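About Palomino

Hi, I'm the person behind Palomino, a one-woman folding and closet-sorting business in Limbridge. I started in September with 8 regulars, all of them neighbors from Nokside, and it grew from there – mostly by people telling their sisters!

I do nearly everything on the bed. It's the biggest flat surface most homes have, and a black sweater shows up so nicely against a beige bedspread that I can find every crease before I make the first fold. 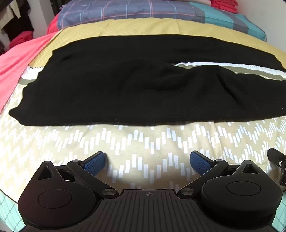 Do you fold sweaters or hang them?
Fold, every time. Knits stretch on a hanger and you end up with those little shoulder bumps.

My first big job was a house over in Pumthorpe with 458 pieces of clothing to get through (I slept very well that week). I still use the method I worked out there: spread it flat, smooth from the middle, then bring in the sides. And look it over for lint while it's lying flat, please – black knit picks up everything.
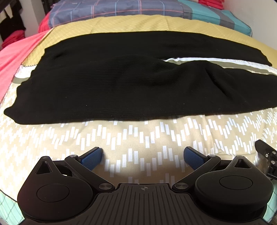 Black knit, spread flat on the bed

I come to you, and I use your own shelves and drawers, so there's nothing to buy. Red things get stacked with red things unless you tell me otherwise. Call extension 1295 at the Limbridge Business Center and leave a message, and I'll call you back in the evening.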